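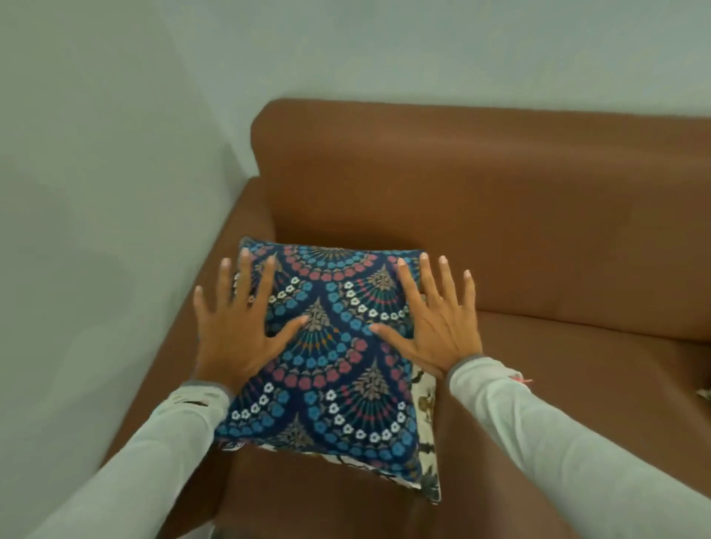 Up at six with the knee again. It's fine going downstairs, which makes no sense to me, and bad going up, and it was worst of all when I tried to kneel and get my cleats out from behind the boiler. I've iced it twice and I'm writing this with it propped on a kitchen chair.

So, the news. We lost Cletus. Not lost lost, he's alive and eating everything in his mother's house, but the hamstring is a proper tear and he's out until the end of April at the earliest. Cletus Haddad has scored or set up pretty much everything we've done since Christmas, and now we've got Vonlow away, then Flavbridge at home, then Vonlow again in the cup, and the only other person at Clevham who has ever played up front is me. I'm a left back! I played striker for one season when I was nineteen and what I mostly remember is being offside.

Coach rang last night while I was doing the dishes and asked how I felt about "giving it a go up top." I said sure, great, love to, and then stood there with the water running for I don't know how long.

Training tonight was a mess, but a fun mess. Rain all the way through, the far goal had a puddle in it you could have kept ducks on, and we did the pressing drill for what felt like a year. I kept drifting back to the left out of habit and getting yelled at. Then in the little game at the end Ratanaporn slid one through and I just hit it, first time, didn't think, and it went in off the post. Everybody went nuts. She said I looked more surprised than the keeper. (She's been the best player in every session this month and I don't think she knows it, or she does and is being nice about it.)

What I can't get used to is how much of it is waiting. At left back there's always something going on, somebody's running at you or you're running at them. Up front you jog about for ten minutes, nothing, nothing, and then the ball's there and you've got half a second. Cletus makes it look so lazy. I texted him to ask how he stays switched on and he wrote back a paragraph, which is 8 times longer than any text he's ever sent me, mostly about watching the center half's feet. Then a second one asking if he could have my parking spot while he's on crutches. Fine, yes, take it.

The table is tight too. We're fourth, Flavbridge are two points behind with a game in hand, and if they beat us at our place I think that's us done for promotion. Last time they came we had 343 people through the gate, which for us is enormous, the tea hut ran out of cups. The club wants 1,000 for this one. I don't know where they'd stand! On each other, I guess.

I should say I'm scared, since it's my diary and I can. It's less the missing chances, everyone misses chances. It's the bit before, in the tunnel (okay, the gap between the two sheds), when the rest of them look around for Cletus and get me.

Anyway. Knee feels better than it did this morning – the ice is helping, or sitting down is. Physio tomorrow at 4, need to remember shorts this time. Shin pads are drying on the radiator and the whole kitchen smells of them. Have to wash the bibs as well, I said I'd do it and they're still in the trunk of the car.

Going to bed. Left boot needs a new lace.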